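December, late evening

Today I finished the second sleeve of the grey cardigan, and it is longer than the first one. I measured them on the kitchen table three times. Samina Dogar told me on the telephone that I must count the rows and not trust the tape, because wool stretches when you pull it flat. I know this, but I was listening to the radio and I forgot to make my marks on the paper.

So after supper I pulled back five rows — it went quickly, much quicker than the knitting. The wool is from the small shop in Lorthorpe and it does not like to be used twice. It becomes a little hairy. I wound it round the back of a chair and left it there.
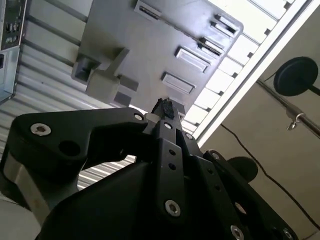

The other problem is the buttons. My aunt in Drurow sent me a tin of old ones, but there are only four that match and I need six. Eleni says I should mix them on purpose, dark and light. Perhaps she is right. I am afraid it will look as if I lost some.

A letter came from Yeshi too. She has moved to the upper floor and can see the river now. I want to answer her this week, before the post becomes slow.

Tomorrow I will knit the cuff again, in daylight and with the radio off.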